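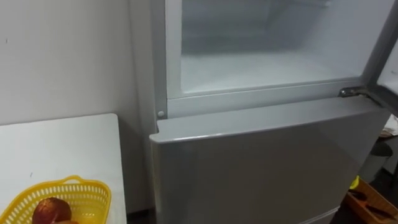
Upper compartment of a two-door refrigerator with its door open. A small round white button is set in the strip between the two sections.

Top-freezer refrigerator

A top-freezer refrigerator is a household refrigerator in which the freezing compartment is placed above the compartment for fresh food. Each compartment has its own door. In many homes it is simply called "the two-door", and it remains a common type in small kitchens and rented apartments.

Construction

The cabinet is divided by a horizontal strip, often named the divider or the middle rail. The upper door turns on a hinge at the top of the cabinet and on a second one fixed near the divider. The middle hinge usually serves both doors, so it must be removed when the lower door is taken off. On many models the doors can be changed to open from the other side. The screw holes for this purpose are hidden under small plugs.

The inside of the freezer is made of a white plastic liner with a raised rim, against which the door gasket closes. Some models have a switch for the interior light, which is pressed in when the door is shut. A switch that sticks can leave the lamp burning and warm the air inside.

Frost

In models with manual defrosting, moisture from the air freezes on the walls, first as thin whitish patches and later as a solid layer. A thick layer takes space from the food and makes the compressor work longer. In frost-free models a fan moves the cold air and a heater melts the ice at intervals. The water flows through a drain into a tray, where it evaporates.

Defrosting by hand

The appliance is unplugged, the food is moved to a cool box and the door is left open. A bowl of warm water can be put on the compartment floor. Knives should not be used, as they can pierce the liner or a cooling pipe. The rim and the gasket are dried before the power is connected again.

Regional use

In the town of Sarnby, a household survey led by Rostislav Koubek visited 1,789 kitchens, and 1,324 of them had a refrigerator of this type. Koubek noted that many owners defrosted only in July, when the ice already hindered the closing of the door.

See also

Chest freezer
Door gasket
Evaporator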